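Gesier (cellule collaborative)

Le Gesier est un kit de cellule robotisée à bras collaboratifs commercialisé par la société Rovgate. Il est destiné aux laboratoires, aux établissements d'enseignement technique et aux ateliers de prototypage qui réalisent des tâches de manipulation sur table : saisie, dépose, retournement, orientation de petits objets. Le kit réunit la structure de travail, les interfaces mécaniques et électriques, un jeu de surfaces interchangeables et un environnement logiciel nommé Kiani. Les bras peuvent être fournis par Rovgate ou apportés par l'acquéreur, sous réserve de compatibilité de la bride.

Sommaire
1 Historique
2 Description
2.1 Plateau
2.2 Bras et brides
2.3 Câblage
2.4 Surfaces interchangeables
3 Logiciel
4 Utilisation
5 Offre commerciale
6 Réception
7 Voir aussi

Historique

Rovgate fabriquait à l'origine des bâtis en profilé d'aluminium pour bancs d'essai. L'entreprise recevait régulièrement des demandes de clients qui achetaient un bâti nu, y fixaient un ou deux bras et assemblaient eux-mêmes le reste. Une première version du Gesier, limitée à un seul poste et dépourvue de logiciel, a été livrée à des clients pilotes sous la désignation interne G1. Elle n'a pas été inscrite au catalogue.

La version actuelle, à deux postes, a été mise au point dans l'atelier de Flundelbridge, où Rovgate conserve une cellule de démonstration. Elle a été mise en vente en janvier. Les principales modifications par rapport au G1 concernent l'espacement des rainures, le passage des câbles et l'ajout du jeu de surfaces, jusque-là laissé à la charge de l'utilisateur.

Description

Plateau

Le plateau est constitué de profilés d'aluminium rainurés posés côte à côte. Les rainures reçoivent des écrous coulissants, ce qui permet de déplacer une équerre ou une butée sans perçage. L'ensemble repose sur un châssis à pieds réglables. La planéité est contrôlée en usine ; la notice recommande un nouveau contrôle à la règle après chaque transport.

Aucun carter ne recouvre les rainures. Les petites pièces et les vis peuvent y tomber, et l'entretien courant se limite pour l'essentiel à un passage d'aspirateur.

Bras et brides

La cellule accepte deux bras à articulations rotatives. Chacun se raccorde à l'outil par une bride métallique à trous de fixation. Les modèles livrés par Rovgate portent des anneaux lumineux au niveau des articulations. Les couleurs sont paramétrables ; le réglage d'usine est le cyan.

Les deux bras ne sont pas nécessairement équipés du même outil. La configuration dite asymétrique, dans laquelle un seul bras porte une pince tandis que l'autre reste bride nue, est admise par le logiciel, à condition que l'absence d'outil soit déclarée avant la mise en puissance. À défaut, la compensation de gravité est calculée avec une masse erronée et le bras dérive lentement lors du guidage manuel.

Câblage

Les câbles d'outil suivent l'extérieur des segments et sont maintenus par des colliers. Rovgate a écarté le passage interne, jugé trop contraignant pour des cellules dont l'outillage change souvent. La contrepartie est un encombrement plus important autour du coude et la nécessité de ménager une boucle de réserve à chaque articulation.

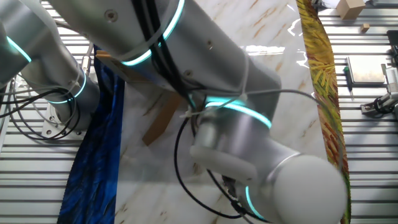 La longueur de cette réserve est fixée par la notice en fonction de l'amplitude demandée au poignet. Une boucle trop courte limite la rotation ; une boucle trop longue risque d'accrocher les objets posés sur la table. Le contrôle s'effectue bras hors charge, à vitesse réduite, en parcourant les positions extrêmes du programme. Les colliers ne doivent pas être serrés au point de marquer la gaine.

Surfaces interchangeables

Le jeu de surfaces comprend des plaques à décor marbré, claires ou sombres, ainsi que des bandes à motifs imprimés. Il sert à modifier l'apparence de la zone de travail entre deux séries d'essais, principalement lorsque les programmes de saisie font appel à la vision. Un programme mis au point sur un fond uni peut perdre en fiabilité devant des veines, des motifs serrés ou des reflets, et le changement de surface permet de le vérifier sans modifier l'éclairage de la salle.

Les plaques se posent sur le plateau sans fixation. Elles peuvent être orientées librement par rapport aux rainures. Les plaques brillantes produisent des reflets marqués sous un éclairage zénithal ; la notice les réserve aux essais de robustesse et déconseille leur emploi pendant l'étalonnage.

Logiciel

Kiani est l'environnement de commande fourni avec la cellule. Il s'installe sur un poste relié au contrôleur par une liaison filaire. Il comprend un éditeur de trajectoires, un module d'étalonnage et un enregistreur de séquences. Les positions peuvent être saisies au clavier ou relevées par guidage manuel, le bras étant déplacé à la main par l'opérateur.

L'éditeur dispose d'une bibliothèque de 19 primitives de mouvement, parmi lesquelles l'approche verticale, la prise latérale, la dépose avec relâchement progressif et le dégagement. Ces primitives peuvent être enchaînées et assorties de conditions simples. Une séquence peut compter jusqu'à 2 000 points enregistrés ; au-delà, elle doit être scindée en plusieurs fichiers.

La gestion des zones communes aux deux bras repose sur un mécanisme de réservation. Un bras qui pénètre dans une zone la verrouille, et l'autre attend sa libération. La méthode est simple à configurer mais allonge les temps de cycle lorsque les deux postes travaillent près du centre de la table. Kiani ne propose pas de planification conjointe des trajectoires.

Les fichiers de séquence sont enregistrés dans un format texte documenté. L'importation de modèles géométriques est limitée aux volumes simples, utilisés pour délimiter les obstacles.

Utilisation

Une séance débute par la mise en place des surfaces et des objets, suivie de la déclaration des outils et du relevé de l'origine. Les objets les plus employés dans les exercices de prise en main sont des cubes et des blocs de bois, dont les faces planes tolèrent une erreur d'orientation modérée. Les objets hauts et minces, comme un cadre posé debout, sont introduits ensuite, car ils imposent une hauteur de dégagement supérieure et peuvent être renversés par un contact léger.

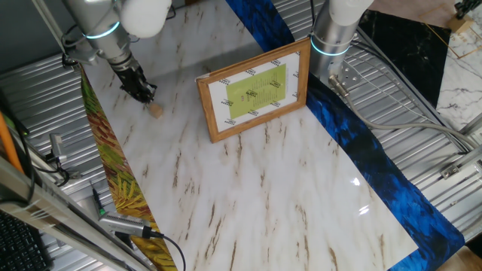

L'approche verticale est la primitive proposée par défaut pour les blocs. La pince est amenée au-dessus de l'objet, orientée doigts vers le bas, puis descendue à vitesse réduite jusqu'à la cote de saisie. Cette cote est mesurée depuis la surface de la plaque et non depuis les rainures ; l'oubli de l'épaisseur de la plaque figure en tête des erreurs répertoriées dans la notice.

Lorsque deux objets sont proches l'un de l'autre, Kiani permet de déclarer un volume interdit autour de celui qui ne doit pas être touché. Le volume s'applique au bras et à l'outil, mais ne tient pas compte des câbles, dont le débattement reste à vérifier visuellement.

L'arrêt d'urgence coupe la puissance des deux bras simultanément. La reprise exige un réarmement manuel et un retour à l'origine. L'évaluation des risques de l'installation complète, outils et pièces compris, incombe à l'exploitant.

Offre commerciale

Le kit de base, sans bras, est proposé à 2 095 euros hors taxes. Il comprend le plateau, les équerres, le jeu de surfaces et une licence de Kiani pour un poste. Les bras, les pinces et le poste informatique font l'objet d'un devis séparé. La livraison s'effectue en caisses à assembler. Une prestation de montage et de mise en service peut être commandée auprès de l'atelier de Flundelbridge.

La garantie couvre la structure et les interfaces. Les surfaces sont considérées comme des consommables et peuvent être commandées à l'unité. Les mises à jour de Kiani sont incluses pendant la durée de la garantie, puis soumises à un abonnement annuel.

Réception

Les premiers utilisateurs ont jugé favorablement la rigidité du plateau et la rapidité des changements de configuration. Le format ouvert des séquences est cité comme un avantage par les laboratoires disposant de leurs propres outils d'analyse.

Les critiques portent principalement sur le câblage externe, dont le réglage est à reprendre à chaque changement d'outil, et sur l'absence de planification conjointe. Plusieurs établissements d'enseignement ont également relevé que la notice, rédigée pour des techniciens, se prête mal à un usage direct par les élèves. Rovgate a publié depuis un livret d'exercices distinct, limité aux tâches à un seul bras.

Voir aussi

Robot collaboratif
Préhenseur
Profilé d'aluminium rainuré
Étalonnage (robotique)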